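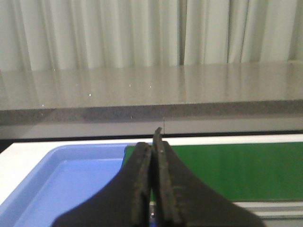 Hidayah Osman

Last updated: March 15, 2021

Monday. In by seven. Rizal had the key for once, so I didn't have to wait in the parking lot.

The arm has been on the sorting bench five weeks now. Before that it was me, Puspita and Darmawan on the green belt, picking small parts into trays and talking all day. Now the arm picks, and one of us stands by to clear it when it stops. The other two are on packing or at the Furamance desk doing returns. Puspita hates returns. She says her back is better, though, and so is mine.

Ilham put the numbers up before lunch. 1721 parts on Friday, 33 stops. He was pleased with the first number. I was the one who walked over for most of the 33. You get used to listening for it. When the belt noise changes I look up before the buzzer goes, even when I'm eating.

He wants up to 4000 a day by summer. I asked if that meant fewer people on the late shift and he said it hadn't been discussed. Darmawan thinks it has.

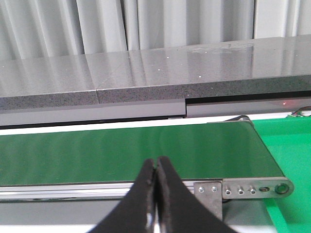
After lunch

Training with Ilham. I learned to open and close the fingers from the pendant, and where to stand while I do it. Belt off first, then the arm, then hands in. I wrote it on the back of my badge. Rizal did it in the wrong order twice and had to start over.

They're moving me up one pay step if I pass the test. I didn't expect to want it, but I do. Darmawan says he won't take it. He has been sorting by hand since the Siregar days and doesn't see why he should look after a machine that does it slower than he did.

Missed Puspita at break. We used to take it together.
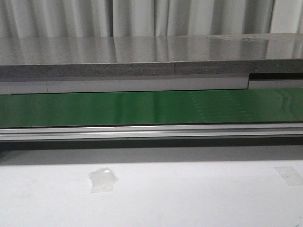 The belt and the bench along the near side.

Home by five. Rice and eggs. Call the dentist tomorrow.

Contact | Copyright 2021 Hidayah Osman | Back to top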